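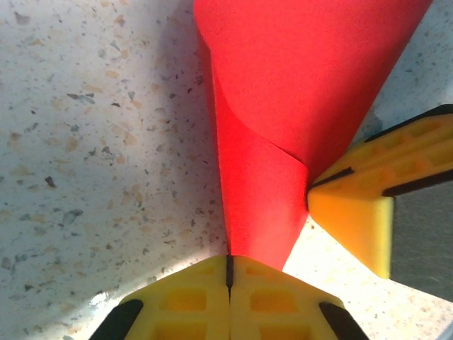 The paper cone is back, and shops would like you to believe it never needed to leave. Sandu, a stationery chain, now sells a kit of 14 pre-cut sheets with a strip of glue dots and a leaflet on how to roll them. Rival Druter has a bigger box and a longer leaflet. Both promise less plastic and a nicer table.

I have my doubts. A cone is a sheet of paper rolled until one edge laps over the other. Children do it with homework. The claim that it takes a kit deserves a hard look, so I spent an evening in December making cones out of whatever was in the drawer.

The plain sheets did fine. The trouble is always the tip. Roll too loosely and you get a hole at the bottom that lets out sugar, then nuts, then everything. Roll too tightly and the point creases and starts to split. It took me 2 tries to get one that would hold roasted almonds, and the glue dots had no part in it. Tape did.

Color is where the kits earn a little respect. A strong red looks good on a table, and cheap paper often fades to pink by the window. Okedier, a small mill in Rurberg, says its red will last, though it would say that.

Would I buy the kit? For a party of 224 people, maybe – the cutting alone would take a weekend. For a family dinner, no. Get a sheet of decent paper, start from one corner and keep a finger on the point until the tape is on.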